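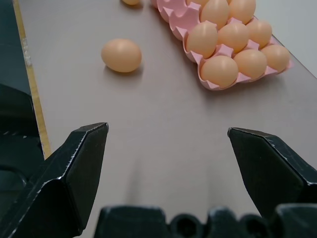
Re: [gronach-eggs] Loose eggs on the packing table
From: Ravinder Dufour
To: gronach-eggs list

On 10/19/22, Yoshinori Kobori wrote:

> We are moving packing out of the lean-to and into the
> back room before winter. The table in there is flat and
> smooth, and in the lean-to we always worked on a folded
> towel. My question is whether to keep the towel. Eggs
> set down on the bare top while we change cartons will
> sometimes start to roll, usually toward whoever is
> packing. With the towel they stay put, but it is damp
> by the end of a session and I do not like putting clean
> eggs on it.
>
> Second question. When one egg will not seat in the
> carton (too long, or too round), we leave it on the
> table and carry on. By the end there are several and
> we have lost track of which have been candled. Does
> anyone have a fixed procedure for this?
>
> Third, the jumbo eggs. The lids of our large cartons
> close on them if you press, but I think that is where
> our cracks are coming from.
>
> Yoshinori

Yoshinori,

Taking these in order.

1. Towel

I would drop it. A towel holds moisture and whatever came off the last egg, and it moves from one egg to the next all session. A bare surface can be wiped between batches and left to dry.

Rolling on a bare top is nearly always a leveling problem. Put a carpenter's level on the table in both directions before you buy anything. Floors in back rooms tend to fall toward the drain or the outside door. Shim the legs until the bubble is centered, then load the table the way you normally load it and check again. Ours read level empty and dipped at one end with full cases on it.

An egg lying on its side on a level surface will settle if you let go of it gently. It rolls in a tight curve around the small end, so it needs less room than a ball would. What sends it off is a knock, usually from a carton being slid along the table. Lift cartons and set them down. If you still lose eggs off the edge, tack a low strip along the side you pack from. It has to stand a little proud of the top, and the corner where it meets the table needs cleaning every time, so I would try shims first.

If you want something soft anyway, cut a piece of ribbed silicone mat and wash it with the trays. Keep it to one end of the table.

2. Eggs that do not fit

The rule at Fitport is that a loose egg has only one place to be. We use a spare pulp flat at the far end of the table. Anything that will not seat goes there, small end down, and stays there until the batch is closed. Nothing is left lying on the open table between batches.

We candle before packing, so everything that reaches the table has been checked once. Anything that has been on the bare top and was bumped, or that may have been, goes back to the candler. It takes a few seconds. A hairline crack is easy to miss on a brown shell in ordinary room light, and more so if the shell is speckled. Turn the egg a full rotation over the lamp, then look at both ends.

The order of work:

Candle.
Weigh or grade by eye against a reference egg.
Pack, small end down.
Misfits to the flat.
Close and label the cartons.
Recandle the flat.
Pack the flat into jumbo cartons, or send it to the kitchen.
Wipe the table.

If you find a loose egg after the wipe, treat it as unchecked. We had an argument on this list in April about whether that wastes good eggs. I logged it for a full great gross, 1,728 eggs, and 2 ended up in the kitchen for that reason. I can live with that number.

3. Jumbo eggs

You are right about the lids. If you have to press, the lid is bearing on the shell, and the load from the cartons stacked above goes through the egg. Look at the inside of the lid after you open one of the bad cartons. On pulp you will find a small polished spot over the tall egg.

Buy jumbo cartons in a short run and use them only for the flat. The supplier I use has a minimum order of 300, and the price break does not come until 500. Unless you sell a lot of double yolks, take the smaller quantity. Pulp cartons pick up moisture in storage and get soft, and a soft carton is no bargain. Store them off the floor.

Some people turn a long egg at an angle to get it under the lid. It will close, but the egg then rests on one side of the cell and knocks against the post in transport. I do not recommend it.

4. Light and temperature

You did not ask, but you are changing rooms. If the new room is warmer than where the eggs are stored, they will sweat when you bring them out. Bring out one case at a time and pack it before fetching the next. Do not wipe the sweat off. Let it dry with the case open.

For light, put the lamp to one side of the table and low. Light straight from above flattens everything and hides ridges and thin spots in the shell. With side light, a rough patch throws a small shadow and you see it as you pick the egg up.

Please post the level readings once you have them, loaded and unloaded, along with the type of floor. There are at least three of us on the list with the same kind of table.

Ravinder

--
gronach-eggs: small flock packing and storage
Please trim quoted text when replying.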